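**Ticket 3561: stock count on product page won't update**
Opened by: Ayuba Zakaria
Assigned to: Afiq Lumenta
Shop: Etora
Status: open, waiting on reporter
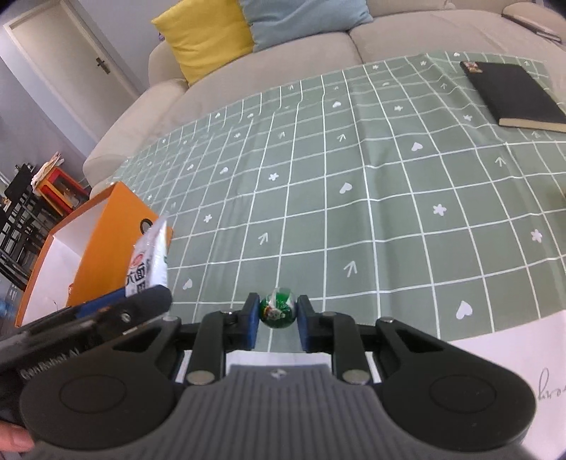
*Attachment 1: green foil-wrapped item with cartoon print*

**4 June 2019, 09:10, Ayuba**
The sweets page still shows 252 in stock. I loaded a delivery in Bostitz last night and the figure there is 2000. The other pages I checked are right. I've cleared the browser cache and tried a second computer.

**09:42, Afiq**
The nightly export from Bostitz ran and finished without errors. The new figure is in the file. The shop side skipped that row with "code not matched". Can you send me the product code as you typed it?

**10:05, Ayuba**
Copied from the stock screen: ZULU-30

**10:20, Afiq**
There's a space after the last digit in Bostitz. The shop has the code without it, so the two don't match. I've taken the space out and run the export again by hand. The page now shows 2000.

**11:15, Ayuba**
Confirmed, correct at my end. The basket still won't take more than 30 of them though.

**11:31, Afiq**
That is a separate setting, the order limit under Tralanum > Basket rules. It was put in last September. Do you want it raised or removed?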